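Dutville Kitchen Library: Frequently Asked Questions

Who can borrow?
Anyone who lives or works in Dutville. Bring one proof of address or a pay stub. Membership is free for the first year and $30 a year after that.

What do you lend?
Small kitchen appliances, large pots, baking pans, canning gear and serving dishes. The catalog lists 1,214 items and is updated every February.

How long can I keep an item?
Two weeks. You can renew once through your Tipoki account if no one else has a hold on it. Canning gear goes out for one week only from July through September.

How many items can I have at once?
Four. A set of baking pans counts as one item.

Do I need to clean things before I return them?
Yes. Wash and dry every part that comes off. For rice cookers, wipe the inside of the lid as well as the bowl, and let the cooker air out before you close it. Do not put the base of any electric appliance in water. 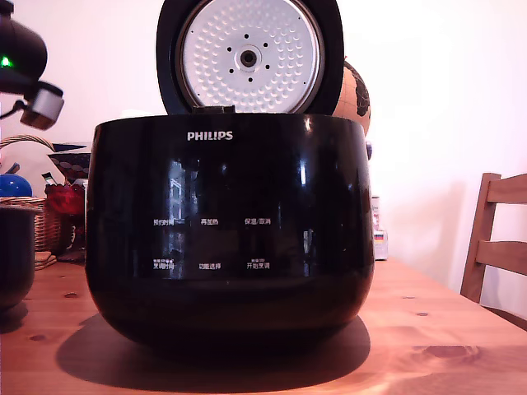
Philips rice cooker with the lid open.

What if I break something?
Tell the desk when you bring it back. Normal wear is not charged. For other damage you pay the repair cost, up to the replacement price shown in the catalog.

Are there late fees?
There is no daily fee. Your account is paused until the item is back. After 30 days we bill the replacement price.

Can I borrow for a large event?
Yes. We have plates and flatware for 200 guests. Fill out the event form at least three weeks ahead and leave a refundable deposit.

Do you take donations?
We take working appliances with all their parts. We do not take knives, deep fryers or anything with a frayed cord.

Who do I contact?
Lies Kramer at the front desk, open until 6 p.m.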